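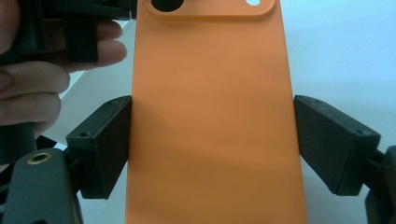 An orange phone case held upright between the two finger pads. Both pads press on the side edges at about mid-height.

Kimetti sells its hand-held gripper as a kit, and the kit is aimed at shops that want to record handling tasks by hand before they commit to a robot cell. The operator squeezes a handle, two fingers close, and a camera on the tool records what they do. The recordings then go to Treroritz, the software package sold alongside it.

We used the kit at the Barasa packaging line, where phone cases are taken from a tray, turned and set into sleeves. Cases are awkward parts. They are light, they flex when squeezed, and the rounded side edges leave little flat area for a pad to push against. Too much force bows the back panel. Too little and the case rotates about the pads.

The fingers are boxy black blocks held to curved arms. Kimetti supplies 4 pad sets in the box, in two hardnesses. The softer pair was the better choice for cases, though it picks up dust and needs wiping between trays.

Over two shifts we logged 226 picks. Of these, 41 were rejected by the software, mostly for fingers closing off center. The reject screen gives a time stamp and a short code but no picture, so finding the cause means scrolling through the recording. Pokico, which makes a competing tool, shows a still next to each reject. Kimetti says a similar view is planned for May.

Weight is acceptable for short sessions. After some 2 hours the wrist notices it, and a counterbalance arm is offered as an extra. We did not test one.

Setup is quick. Calibration uses a printed card and must be repeated after every pad change — a step the manual mentions only in an appendix. Spare pads are sold in pairs, arms singly. The handle spring cannot be adjusted without opening the housing, and doing so voids the warranty.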